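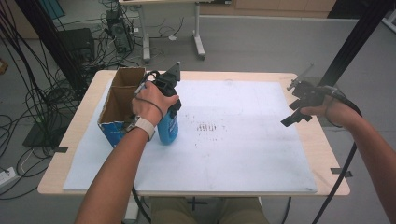 **Whitelaw Packing Support, Dronholm site**

# flurkel-pack

Demonstrations for the bottle packing task, recorded with a black hand-held gripper in each hand. The seated operator works over a white foam board with the open carton on it. Wula, the packing arm on line 2, is trained from these files.

- Episodes: 3000
- Operators: 8
- Held out for testing: 55

## What changes on the line

Wula takes the night bottle run from December. Packers on that run move to checking and recording. Pay grades stay the same. Shifts do change, and Shayne Rewi has the new roster.

## Known gaps

Most operators are right-handed. Crushed cartons are missing. Episodes where a bottle was dropped are kept and tagged `drop`.

Operators can ask for their episodes to be removed. Write to Anahera Hollis with the episode IDs.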